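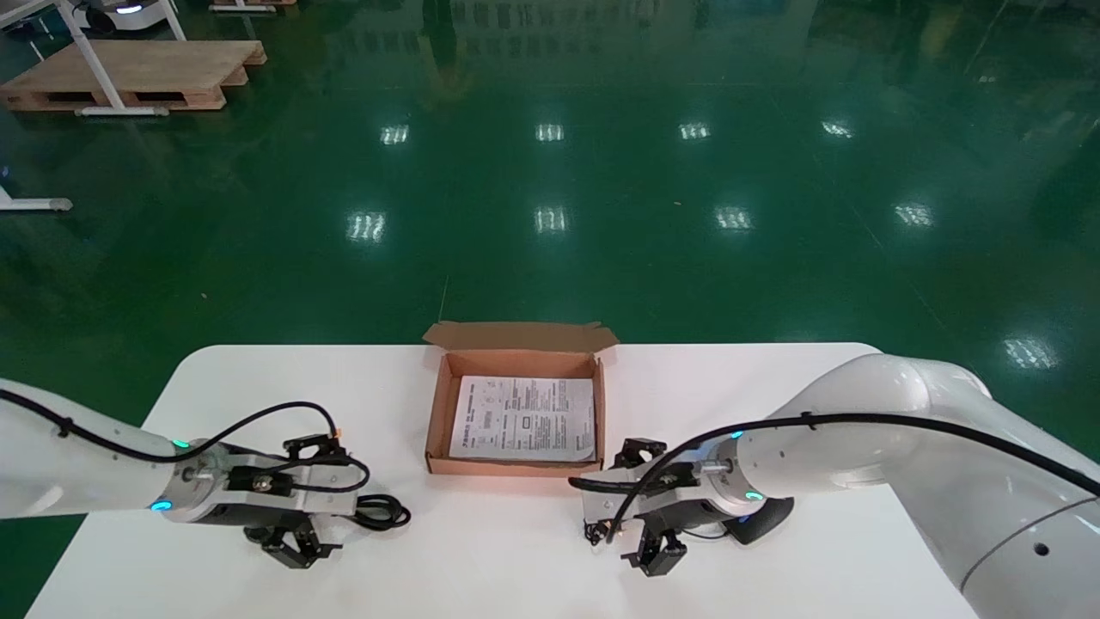

Ticket – Bracelets sans contact refusés aux portes et aux bars, festival Natodness

Statut : résolu, sous surveillance
Priorité : haute
Client : Natodness (festival de musiques électroniques, deux scènes en plein air)
Matériel concerné : lecteurs Lekano, portes et bars
Logiciel : billetterie et paiement Sultix
Site : parc Lorente
Ouverture du ticket : vendredi, 16 h 10

Description du problème

Depuis l'ouverture des portes, une partie des bracelets est refusée à l'entrée avec le message « support inconnu ». Les bracelets concernés ont été achetés en ligne et reçus par courrier. Ceux qui sont remis au guichet passent normalement. La file de la porte nord remonte jusqu'à l'arrêt de tram et l'organisateur demande s'il peut laisser entrer les gens sur simple présentation du billet PDF.

Aux bars, même message sur les mêmes bracelets, y compris quand le compte du festivalier a été rechargé avant la venue. Le solde apparaît bien dans l'espace client, mais le lecteur ne le retrouve pas.

Premières vérifications

16 h 25 – Lecteurs de la porte nord redémarrés un par un. Pas de changement.

16 h 30 – Un bracelet refusé porte nord est présenté porte sud. Refusé aussi. On écarte une panne locale.

16 h 40 – Réseau du site contrôlé. Les lecteurs joignent le serveur de site sans perte. L'heure des lecteurs est correcte. Le lien entre le serveur de site et la plateforme Sultix est actif, mais la dernière synchronisation complète des supports date du matin, avant le chargement du dernier lot d'envois postaux.

16 h 45 – Consigne donnée à l'organisateur : ne pas accepter le PDF seul. Échanger le bracelet au guichet quand le festivalier présente son billet et une pièce d'identité. L'échange reporte le solde automatiquement. Deux guichets supplémentaires ouverts porte nord.

Analyse

Le dernier lot compte 2 000 bracelets. Dans la plateforme, il est bien rattaché à l'événement Natodness et l'état affiché est « expédié ». Pour qu'un lecteur le reconnaisse, il doit être à l'état « actif ». Le passage de l'un à l'autre se fait normalement tout seul à l'ouverture des portes, à condition que l'événement n'ait qu'un seul horaire d'ouverture.

Or l'organisateur a ajouté en mai un second horaire, pour l'accès anticipé des détenteurs du pass de fin de semaine. La règle d'activation est restée liée à l'ancien horaire, qui n'existe plus. Elle n'a donc jamais été déclenchée pour ce lot. Les lots précédents avaient été activés à la main pendant les essais, ce qui explique qu'ils fonctionnent.
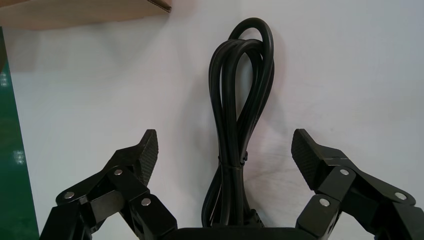
Une activation manuelle est possible à tout moment, mais elle oblige chaque lecteur à retélécharger la liste complète des supports. Pendant ce téléchargement, le lecteur ne valide rien. La durée constatée sur un lecteur de réserve est de 4 minutes. Faire l'opération sur tous les lecteurs en même temps revient à fermer les portes et les bars, il faut donc procéder par groupes.

Résolution

17 h 05 – Règle d'activation corrigée et rattachée au nouvel horaire. Lot passé à l'état « actif » côté plateforme.

17 h 10 – Synchronisation forcée du serveur de site. Terminée sans erreur.

17 h 15 – Mise à jour de la porte sud, moins chargée. Les festivaliers sont dirigés vers la porte nord pendant ce temps.

17 h 25 – Essais porte sud avec 5 bracelets refusés auparavant. Tous acceptés, soldes corrects.

17 h 30 – Mise à jour de la porte nord, une moitié des couloirs puis l'autre.

17 h 50 – Mise à jour des bars de la grande scène entre deux sets, puis de ceux de la petite scène.

18 h 20 – Tous les lecteurs ont la même version de la liste. La file de la porte nord est revenue à la normale. Les guichets supplémentaires restent ouverts jusqu'à la fin du concert d'ouverture.

Point restant : doubles supports

Les festivaliers passés par l'échange au guichet ont maintenant deux bracelets, l'ancien étant devenu valide au moment de l'activation du lot. Le solde n'est pas dupliqué, il suit toujours le dernier bracelet attribué. En revanche l'ancien bracelet permettait encore l'entrée, et 14 cas ont été relevés dans le journal des portes avant le blocage. L'organisateur a été prévenu et ne souhaite pas de suite.

18 h 45 – Blocage en masse des anciens bracelets échangés. Vérifié sur les deux portes.

Remarques pour l'équipe

L'écran de la plateforme n'affiche aucune alerte quand un horaire lié à une règle est supprimé. Une demande d'évolution a été ouverte auprès de l'équipe produit. En attendant, contrôler l'état de chaque lot la veille de l'ouverture, y compris pour les événements déjà en place l'année précédente.

Le message « support inconnu » est trompeur dans ce cas. Le même texte s'affiche pour un bracelet d'un autre festival et pour un bracelet non activé. Le personnel des portes a renvoyé plusieurs personnes vers la vente avant l'ouverture de ce ticket – à signaler à l'organisateur s'il reçoit des demandes de remboursement pour un second achat.

Suivi

Samedi, contrôle à l'ouverture des portes : aucun refus anormal. Le ticket reste ouvert jusqu'au démontage, puis clôture après rapprochement des soldes.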